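Nultell Slotted Basket, medium, white
Reviewed 2018-06-12

I bought 20 of these in January to replace the wire baskets on our produce stand, and they have been in daily use since. The medium is the middle size of the range. It is rectangular, open at the top, with slotted walls and no lid. Susell sells them in packs of 5, which suits a small shop better than the carton of 80 that most trade suppliers want you to take.

Material and finish. The plastic is thin and lets some light through. The corners are finished well enough that they don't catch on a sleeve or a bag. Two of mine arrived with a slight bow in one long wall. Both straightened after a night under a stack of the others.

Rim. The rim is the part that decides whether a basket of this type lasts. On cheaper ones it splits at the corners within weeks. The Nultell rim is stiff enough to lift by one side, so you can hook your fingers over it and leave the other hand free for the trays. With a full load I would still use both hands. The wall flexes visibly when it is loaded with root vegetables and carried from one side.
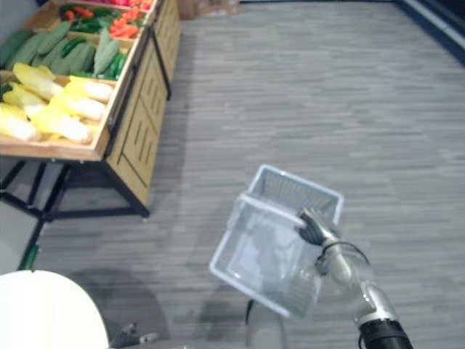 Slots. These are small and rectangular, set in a regular grid. Soil falls through and rinse water drains without shaking. Loose leaf does not escape, but fine stalks such as chives do work their way into the openings and have to be picked out. Cleaning takes a stiff brush and warm water. A cloth snags.

Capacity. Napa cabbage is a poor fit. The heads are long and have to go in diagonally, and the top one sits above the rim, which rules out stacking. For peppers, small squash and loose onions the size is right. I would look at the large for anything leafy.

Stacking and storage. Empty baskets nest closely and come apart without sticking. Full ones stack two high with confidence, three with care. There is no interlocking foot, and on a smooth floor the bottom basket slides when the stack is pushed.

Compared with the Dimaculangan basket we used before, the Nultell is lighter, quieter when set down and easier to rinse. The Dimaculangan is better under weight and will probably outlive it. So far I have lost one Nultell of the 20, cracked at the base after a drop in the cold store.

Rating: 4 out of 5. One point off for the flex in the long walls.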